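Section 4: First-Time Setup of the Relora Set-Top Box

Before you start, connect the antenna or cable lead and the HDMI cable. Leave the power adapter unplugged.

1. Turn on the TV and select the HDMI input used by the box.
2. Plug in the power adapter. The front light blinks amber during startup.
3. When the light turns solid green, press OK on the remote.
4. Choose your language and region.
5. Select Network, then Wired or Wireless. For Wireless, enter the password and press OK.

Note: If code 39 is displayed, the box has no network address. Restart the router and repeat step 5.
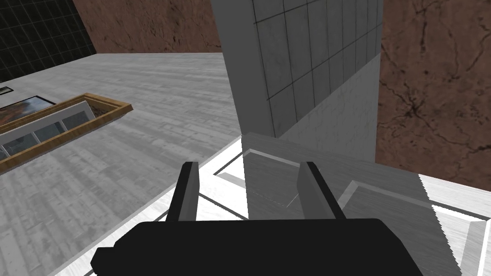
6. Select Channel Scan, then Full. The scan takes up to 18 minutes.
7. Open Recordings > Storage and confirm that the internal drive is listed.
8. Set the default PIN, 1134, to a number of your own.

Caution: Do not unplug the box during a scan or a software update. Recordings in progress will be lost.

Note: The box can record 2 channels at once. A third request opens the Conflict menu, where one recording must be canceled or moved to a later showing.

To repeat setup, go to Settings > System > Reset. Saved recordings are kept unless Erase Drive is checked.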